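Expositor de acrílico em degraus Dondden e linha de mesa para lanches

Início > Mesa e bufê > Expositores e cestos > Linha Dondden

Referência: Justitz Dondden 54
Disponível para envio

Quem já montou uma mesa de lanches para um aniversário, uma reunião comprida ou a feira da escola conhece o problema: as garrafas ficam na frente dos sanduíches, os copos ocupam o canto errado e, lá pela metade da tarde, as pessoas começam a empurrar tudo para o lado para alcançar um guardanapo. A linha Dondden nasceu para esse tipo de mesa. São peças simples, que se combinam entre si e com o que você já tem no armário, e a gente gosta muito delas (usamos no nosso próprio café da loja há bastante tempo!).

A linha tem quatro peças: o suporte de garrafas em dois níveis, o expositor em degraus, a bandeja retangular de cantos arredondados e o cesto redondo trançado. Podem ser compradas separadas ou no conjunto completo.

Suporte de garrafas em dois níveis

Acrílico transparente, com uma fileira de trás mais alta e uma da frente mais baixa. Parece um detalhe bobo, mas muda tudo: quem chega à mesa enxerga as garrafas de trás sem precisar tirar as da frente. E, como o acrílico é transparente, o que aparece é a cor da bebida e do rótulo. Refrigerante vermelho sobre toalha escura fica lindo.

O suporte foi pensado para garrafas individuais. Garrafas de dois litros não cabem e não adianta forçar, já tentamos. Para sucos em garrafinha de vidro, recomendamos deixar as mais pesadas no nível de baixo.

Largura: 40 cm
Material: acrílico transparente
Níveis: dois
Montagem: vem pronto, é só tirar a película protetora

Expositor em degraus

Também de acrílico transparente, serve para copos, potinhos de sobremesa, cupcakes, temperos, o que for pequeno e some quando fica atrás de outra coisa. Fica bem num dos cantos da frente da mesa. Em casa, fora dos dias de festa, tem cliente que usa para esmaltes, para suculentas e até para coleção de miniaturas, e adoramos receber essas fotos.

Um cuidado: copos de papel vazios são leves e tombam com facilidade quando alguém puxa o do lado. Se a mesa for ficar ao ar livre, ponha uma tirinha antiderrapante no degrau.

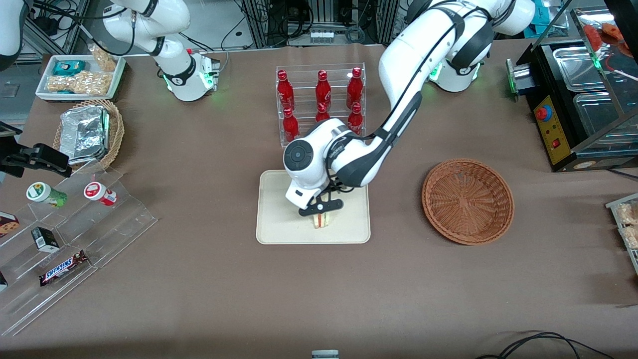

A bandeja retangular é a peça que mais sai, e dá para entender. O tom bege combina com toalha clara, escura, estampada, de juta, e os cantos arredondados facilitam a limpeza, porque o farelo não fica preso. Funciona para sanduíches, pão de queijo, fatias de bolo, frutas cortadas. Nossa sugestão é colocá-la no meio da mesa e deixar espaço livre em volta, para que se chegue nela por qualquer lado. Para quem gosta de separar doces e salgados, existe a versão branca, com o mesmo formato, que vai muito bem com snacks embalados.

A bandeja não vai ao forno nem ao micro-ondas. Pode ir à geladeira já montada, coberta com filme, e sair direto para a mesa.

Cesto redondo trançado

O nosso xodó. O fundo tem trama em raios, que parte do centro e abre até a borda, e o tom puxa para o marrom avermelhado. Vazio já é bonito. Com pãezinhos, com sanduíches embrulhados em papel-alumínio ou com frutas da estação, dá aquela cara de mesa de casa que o acrílico sozinho não consegue dar.

Sempre sugerimos levar dois. Um fica com os embrulhados e o outro pode receber talheres, guardanapos ou os itens de reposição. Para alimentos sem embalagem, forre com um pano de algodão ou papel-manteiga, pois a trama não deve ser lavada com frequência.

Diâmetro: 31 cm não está mais em linha; o tamanho atual aparece no seletor acima do botão de compra
Acabamento: trançado, marrom avermelhado
Interior: trama em raios

Como montamos a nossa mesa

Yvette Landry, que cuida das montagens aqui na Justitz, começa sempre pelo fundo. Primeiro a toalha, esticada e presa nas laterais. Depois o suporte de garrafas, centralizado atrás, porque é a peça mais alta. A bandeja entra logo à frente dele, os cestos vão para os lados e o expositor em degraus fecha um dos cantos. Os snacks em pacote ela deixa mais para trás, já que a embalagem colorida chama atenção de longe de qualquer jeito.

Sobre a toalha, uma opinião nossa: experimente o marrom. Muita gente vai direto no branco, e o acrílico transparente quase desaparece nele. Num tecido marrom as bordas das peças ganham contorno, o bege da bandeja se destaca e mancha de café assusta bem menos.

Se a mesa for pequena, tire o expositor e mantenha o resto. Se for grande, repita a bandeja antes de repetir o suporte de garrafas. As bebidas podem ser repostas aos poucos, mas a fila dos sanduíches costuma ser mais impaciente.

Limpeza e conservação

Acrílico: pano macio, água morna e detergente neutro. Não use álcool, limpa-vidros com amônia nem a parte verde da esponja, que deixa riscos finos e o brilho não volta. Seque com pano de microfibra para evitar marcas de gota. Nada de lava-louças.

Bandeja: água e detergente, esponja macia. Empilhe com uma folha de papel entre uma e outra.

Cesto: escova seca para tirar migalhas e pano levemente úmido quando precisar. Deixe secar à sombra, em lugar ventilado, antes de guardar. Cesto guardado úmido pega cheiro, e cheiro em trançado é teimoso.

O que vem no conjunto completo

1 suporte de garrafas em dois níveis
1 expositor em degraus
1 bandeja retangular bege
2 cestos redondos trançados
1 flanela para acrílico

Garrafas, copos, toalha e alimentos não acompanham os produtos.

Combina com

Toalha Kennedy, em tecido marrom, disponível em duas medidas
Bandeja retangular branca, mesma linha
Potes Gorix com tampa, para levar o que sobrou (a tampa veda muito bem, recomendamos de coração)

Perguntas que recebemos bastante

O acrílico amarela?
Em ambiente interno, com a limpeza indicada, o nosso mostruário continua transparente. Sol direto todos os dias não faz bem para ele. Guarde na caixa ou dentro do armário entre um uso e outro.

Posso usar em cafeteria ou loja?
Pode, e temos vários clientes que usam. Para balcão com movimento diário, sugerimos ter um segundo expositor, para revezar na hora da limpeza.

Vocês vendem peças avulsas para reposição?
Sim, todas. Basta escrever informando a referência e a cor.

Dá para gravar o nome do meu negócio?
Na bandeja e no expositor, sim, em pedidos a partir de 100 unidades. Carter Landry responde pelos orçamentos e manda uma prova antes de gravar. Os pedidos com gravação feitos agora começam a sair em agosto.

Envio e trocas

As peças de acrílico viajam em caixa dupla, com cantoneiras de papelão. Confira tudo ao receber. Se alguma peça chegar trincada, mande uma foto da peça e outra da embalagem e enviamos a substituição sem custo. Cestos trançados têm pequenas diferenças de tom entre uma unidade e outra, o que não é considerado defeito, mas se o par vier muito diferente avise a gente, que procuramos no estoque dois mais parecidos.

Página atualizada em 18 jun. 2026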